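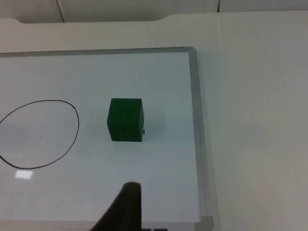
[wanbridge-parents] Re: Siblings sharing a room, and bedtime is a circus

Hello everyone, and a special hello to whoever is new since the winter,

I read the message below standing up in the kitchen with my coat still on, and I wanted to write back right away, but then it was dinner and then it was baths and then I fell asleep on top of the covers with the lamp on. So please forgive the delay! I've quoted it so people who get the digest don't have to go digging.

On Thu 2 May, a list member on the Fovby side wrote:

> Hi all. We moved our two into one bedroom at the beginning of last
> month so that I could have a place to work with a door on it. The
> older one is 7 and the younger one is 4. I listen to a parenting show
> on my drive, and the host, who is on television and has three kids in
> one room, made it sound like the sweetest thing in the world. They
> whisper, they look after each other, they all drop off together.
>
> Ours do not drop off together. The little one sings. The big one
> yells at her to stop singing. Then one of us goes in, and then
> they're both wide awake and want water. Last night it was close to
> ten before it was quiet. My husband says give it until the summer, and
> my mother says put them back the way they were.
>
> Has anyone on this list done this in a normal sized house, without a
> nanny? Did you stagger bedtimes? Did you put up a curtain or
> anything? I would love to hear from people with a real bedroom and a
> real Tuesday. Thank you for reading all this.

First of all, a big hug. I remember that stage so clearly, and ten o'clock is a terrible hour to be negotiating over a cup of water. We have shared in our house from the time our youngest came out of the crib, which is a good long while now, and I can tell you we had months of it that were just plain loud. Ours are three years apart too, so I think I know just the kind of singing you mean.

I heard the same episode, by the way, or one very like it. I enjoy that show and I laugh along with it while I fold the towels, but I've learned to take the house parts with a grain of salt. A person who has help in the evenings and a bedroom the size of my whole downstairs is going to have a different night from mine. Our kids' room is 14 feet on the long side, and some of that is closet. I don't say it to be sour. She seems like a loving mother and I'm sure the whispering is real. I only mean that if your evening doesn't sound like hers, please don't lie there thinking you did something wrong.

So, what we did, for whatever it's worth.

Staggering

Yes, we staggered, and I would do it again tomorrow. The little one goes in first. She gets her story and her song in the bedroom with the lamp low, and the big one is out in the living room with a book or a drawing pad. We tried 45 minutes between them and it was too much, because the big one got a second wind and started asking for toast. We tried ten and the little one wasn't under yet. What stuck for us was 20 minutes, and I know that sounds short, but our youngest goes down like a stone once she finally stops moving. Yours might be different. You could watch the clock for a few nights and see how long it takes from the last word out of her until she's truly gone, and go from there.

The part I'd be careful of is how you present it to the older child. We made the mistake of saying "you have to wait out here," and he heard it as being kept out of his own room, and there were tears. A few weeks later I started calling it his late time and let him choose what to do with it (quiet things only), and he began to look forward to it. Some nights he and I do a puzzle. Some nights he just leans on me and tells me about kickball. I hadn't had that with him since his sister was born, and I'd be sad to give it up now, so that was a present I wasn't expecting out of the whole business.

The singing

Oh, the singing. My feeling is that you won't stop a child that age from singing in bed, and I'm not sure I'd want to. With ours we gave it a place. She could sing three songs, any three she liked, and her brother had to let her finish, and then it was his turn to pick what they'd "think about" before sleep. He picked sharks for most of a winter. Was it silent after that? No, it was not. But it was a lot less yelling, and I found I could sit on the stairs with my tea and not go in.

Not going in was the hardest thing for me, I have to say. I'm a goer-in. My own mother was one too, and I can still hear her slippers coming down the hall. Every time I opened that door to shush them I woke up the one who was nearly asleep and gave the other one an audience. We settled on one visit, with the water brought along on that visit so it couldn't be asked for afterward, and past that only for real crying or somebody being sick.
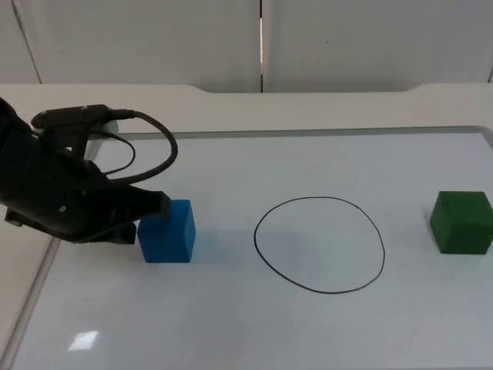
Curtains and such

You asked about a curtain. We had one for a while. I got a plain tension rod and some fabric from Kamel's on the corner when they were clearing out the back shelves, and hung it between the beds. It lasted from December until the first warm week, when it became a puppet theater, then a tent, and then it was on the floor. I wouldn't call it money wasted, since the fabric is now two pillowcases, but it didn't help anybody sleep. The little one wanted to see her brother. If she couldn't see him she called out to check he was still there, which you can imagine he loved.

What did help was turning the beds. We used to have them side by side, and they would look straight into each other's faces and giggle. I pushed his around so that the foot end is toward her, and they can still talk but they have to make an effort. It took me an afternoon and a sore back, and I found a library book under there that we had already paid for.

A fan helped too, in all seasons. Ours is an old one that hums. I put it near the door so it covers up the dishwasher and the two of us talking downstairs.

Weekends and mornings

Something else I'd mention, because it caught us by surprise, is the other end of the night. Once bedtime got better, the mornings got worse! Whoever woke first woke the other one, usually with a finger. We keep a small basket of books by the door now, and the rule is that if you're up, you take one and come find a grown-up, and you leave the other person be. It works perhaps half the time. On Saturdays I don't even try. They get up at whatever hour they get up and build something enormous out of the couch.

Is it worth it?

I think your husband and your mother both have a point, if that isn't too mushy an answer. I would give it until school lets out, and if you are all still worn thin by then there's no shame at all in putting them back. A family near the Kolev Street playground tried it for a year, went back to separate rooms, and their girls are as close as can be. Sharing a room doesn't make children love each other, as far as I can see, and having their own doors doesn't stop them. You also need that room with a door on it, and that counts for something. If you end up working at the kitchen table in June you may be cross in a whole new way.

But I'll tell you that the other night I went up with the laundry and they were both supposed to be asleep, and I heard him explaining to her, very patiently, what a substitute teacher is. She asked whether the real teacher was dead. He said no, just at the dentist. I stood there holding the towels for far too long.

Please write again and let us know how it goes, and if anybody else has a small room and more than two in it, I'd love to hear how you manage, as my sister is expecting and has been asking me questions I can't answer. Also, I still have the tension rod if someone wants it. It's a little bent at one end but it holds. I can leave it on the porch, or bring it along to the clothing swap.

Warmly, and with wishes for an early night,
a mom of two, up by the Wanbridge library

Recent threads on this list
- Clothing swap: who has a folding table to lend?
- Re: Re: Lunchbox ideas for a child who has gone off bread
- Swim lessons at Fovby, anyone tried the early class?
- Giving away: toddler rain boots, one pair, decent
- Re: Grandparents and screen time
- Is the Kolev Street playground gate fixed yet?

Wanbridge Parents mailing list | Contact the list owner | Unsubscribe | Messages belong to the people who wrote them | Back to top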